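Quando a garra diz que fechou e não fechou

Março de 2019

Já perdi a conta às vezes em que me explicaram que as garras de mão "praticamente eliminam" os erros de manipulação. A frase aparece na brochura da Tokar, aparece nas apresentações da Zarken e ouvi-a outra vez no laboratório da Ollinora, onde passei uma tarde a ver duas garras às voltas com uma peça de plástico amarelado.

A avaria, para quem não acompanhou o texto de novembro, é fácil de contar e difícil de apanhar. O registo de uma sessão indica fecho completo dos dedos. O ficheiro fica marcado como bom, segue para o treino, e só muito depois alguém repara que o valor da abertura ficou congelado a meio do movimento. A mão largou o gatilho e o número continuou igual. Numa série de 400 repetições, até 2 por cento podem passar assim, segundo a própria Ollinora. Parece pouco. A mim não me parece, num sistema que depois vai pegar em coisas ao pé de pessoas.
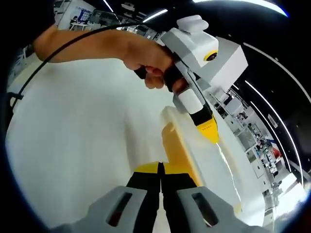

Trinidad Benítez acha que estou a exagerar e escreveu-me que um valor congelado se descobre com um filtro de três linhas, que toda a gente o usa e que o verdadeiro perigo são os cabos mal presos. Talvez. Pedi-lhe o filtro e corri-o sobre os meus ficheiros: assinalou o 1.657 e deixou passar o 2.028, que tem exatamente o mesmo defeito, só que com um ligeiro ruído por cima. Um valor que treme um bocadinho já conta como vivo. Quanto aos cabos, dou-lhe razão, mas são outro problema.

O que me irrita é a ordem das coisas. Primeiro recolhe-se, depois treina-se, e a verificação fica para quando houver tempo. Pedi para ver o procedimento de paragem em caso de falha do sensor e mostraram-me uma página com o logótipo da Whiteley e um parágrafo sobre "boas práticas do operador". O operador, claro. Quem tem uma garra em cada mão e os olhos na peça é que há de reparar num número que parou.

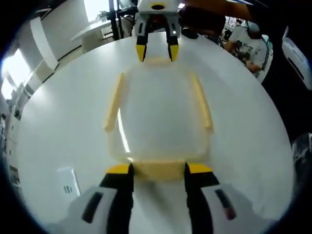 E com plástico transparente a confusão piora, porque a verificação pela imagem, que devia servir de rede, também falha. O contorno perde-se contra um tampo branco, os reflexos fazem o resto, e o programa que devia confirmar o contacto limita-se a acreditar no sensor. Ficam duas confirmações que afinal são uma só.

Sugeri uma coisa aborrecida: abrir e fechar as garras até ao batente no início e no fim de cada sessão, e deitar fora tudo o que não volte ao zero. Responderam-me que isso atrasa a recolha – e atrasa. Fiquei de mandar os dois ficheiros à Ollinora com os gráficos da abertura. Se me responderem, ponho a resposta nos comentários.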